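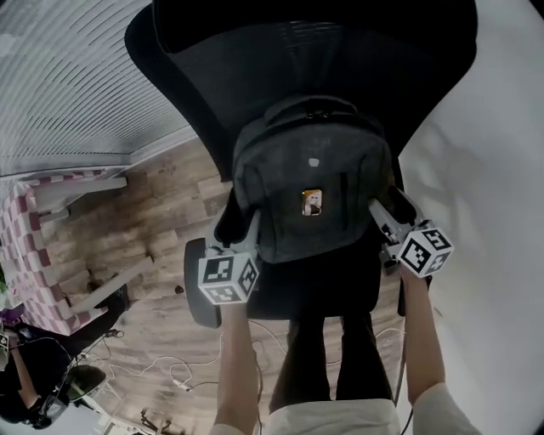
Skurkby hand-held gripper pair, reviewed after 187 recordings

I've been collecting demonstrations for our little manipulation project since November, and for most of that time we used a pair of grippers we printed and glued together ourselves. They worked, sort of. The fingers kept coming loose and I was spending half of every session with a screwdriver in my hand. So we finally bought the Skurkby pair, and I've had long enough with them now to have opinions!

First, the price. We paid 900 dollars for the set, with both grippers, the marker cubes and the cables. That hurt. A month later I'd pay it again, with some grumbling.

The thing I care about most is how they feel on big, floppy objects. Small stuff is easy (any gripper can pick up a cup), but our task list is full of bags and cushions and jackets. The backpack task is my favorite test: bag on an office chair, one gripper on each side, squeeze, lift, put it down somewhere else. With the old pair I was always fighting the bag. The Skurkby fingers are long enough to get a real hold along the side, and the trigger has a soft start, so I can feel my way in before I commit. My good takes went way up, and the policy we trained on them stopped doing that awful thing where it pokes the bag and freezes.

Tracking is solid. The cubes have markers on several faces, so if I roll my wrist there's usually still one the camera can read. It does get fussy with a bright window off to the side. I close the blinds most of the way and that mostly fixes it. I've lost 2 whole sessions to bad light and both were my own fault for rushing.

Now the complaints. The cable! It comes off the back of the gripper and just hangs there, and if you turn around to reach for something it follows you and drapes itself over whatever you're working on. I've started clipping mine to my sleeve. A wireless version would be worth real money to me. They're also a bit heavy. I can go 40 minutes before my forearms start to complain, and after that my motions get sloppy, and sloppy motions go straight into the data. Take breaks.

The software that comes with it is called Hunine and it's fine. Recording starts fast and the file names make sense. Deleting a bad take needs too many clicks, and you will have a lot of bad takes in the beginning. I ended up marking mine with the foot pedal and cleaning up in the evening.

I also tried the Dudek pair for a week. It's lighter and cheaper, and lovely on small parts, but the fingers are short and anything bigger than a shoebox slides right out. If your tasks all fit on a tabletop, get those and save some money. For bags, laundry and bedding I'd go with Skurkby.

Four stars from me, and the missing one is for the cable. I've ordered the softer fingertips too and will update this once they get here.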